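Forum: Bench Automation Products
Thread: Handex two-finger gripper set, evaluation for food handling

jenard_lab
Posted 9/13/22
Our department is considering the Handex gripper set, offered through Tavis at 535 dollars per arm. We would welcome remarks from members who have used it with soft food. 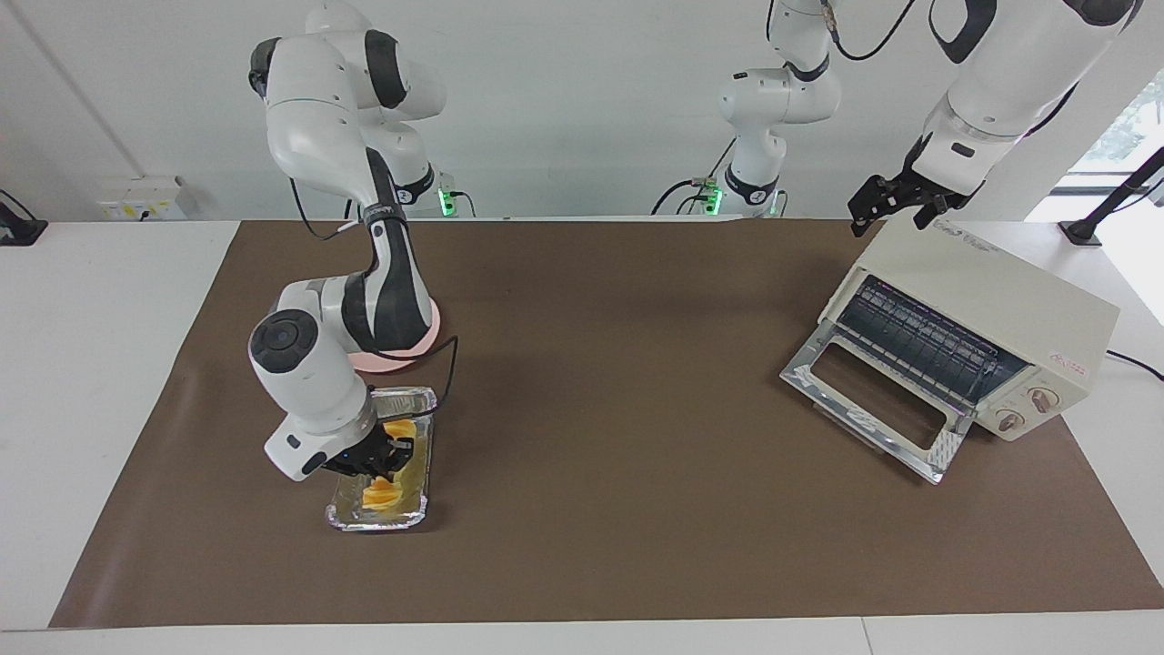
paracha_bench
The Handex fingers are adequate for bread and similar items, provided the closing force is reduced first. Our concern is cleaning. With a foil tray like this one, the fingers go down into the food inside the rolled rim, and the bottom of the tray has a greasy film. The pads should be wiped after every tray — the manual is silent on this point.

northhall_ops
I must disagree in part. We have run the set since June and wipe the pads once per session. Grip has remained consistent over 800 cycles. The price is the weaker point, as the second arm receives no discount.
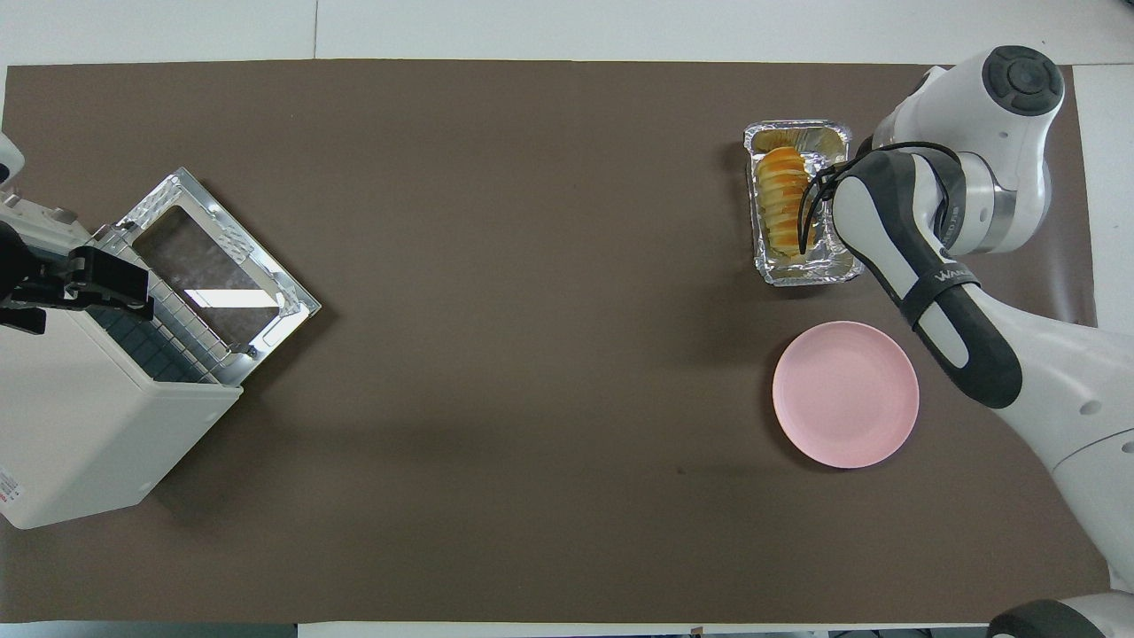
jenard_lab
Are replacement finger pads sold separately from the full set?

northhall_ops
Tavis sells them in pairs for 43 dollars, and our last order was filled from stock.

paracha_bench
That figure should be included in any comparison. A department that changes pads often will pay considerably more than the listed price.

jenard_lab
Thank you both. We will request a written quotation for two arms, with spare pads entered as a separate line.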